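Power strip and cables all over a concrete floor, desk on a brick wall. How do I tidy this?

Posted by Delphine Greenberg
March 28, 2025
In: Workspaces, Cables and power

We share one big room for work and the cables have taken over the floor. The floor is concrete and the wall behind the desk is brick, so I can't just staple things to a baseboard. There is a power strip lying out in the open with cords running off it in different directions. One goes up to the desk, the others go wherever. The router sits on the floor under the desk. The office chair gets rolled over the cords all the time.
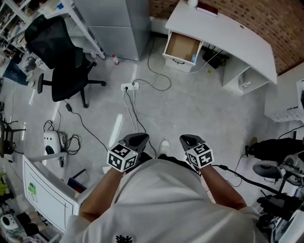

Tomos Ellis
What is the strip rated for, and how much do you have plugged into it? I would sort that out before buying any clips.

Delphine Greenberg
It's on a separate circuit from the rest of the room and nothing on it is a heater. Chargers mostly. I can't drill into the brick (lease) and my budget is small. I'd also like the desk to stay where it is.

Cuiping Tang
Get the strip off the floor first. If the desk has a flat underside, use a clamp-on tray or heavy adhesive mounts and put the strip in there, with the router next to it if there's room. Then only one cord has to come down to the outlet.

Before you stick anything, wipe the underside of the desk with rubbing alcohol and let it dry. Leave the mounts alone for a day before you load them. Check that the drawer still opens all the way. I had to redo mine over that.
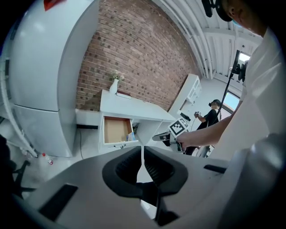

For the cord that has to cross the floor, buy a rubber floor cover, the low kind with sloped sides. Chair wheels go over it fine. Don't use tape on bare concrete. It picks up dust and lifts within a week, and the glue stays behind. Don't run a cord under a rug either.

Anything with a long lead, fold the extra in a loose loop and use a hook and loop strap. Label both ends. I did 23 of them in January and it took an evening. Also move drink bottles away from anything plugged in.

Dehua Xie
just go wireless for what you can. fewer cords

Delphine Greenberg
Thanks, Cuiping. I measured under the desk and a tray will fit behind the drawer. Ordering that and one floor cover.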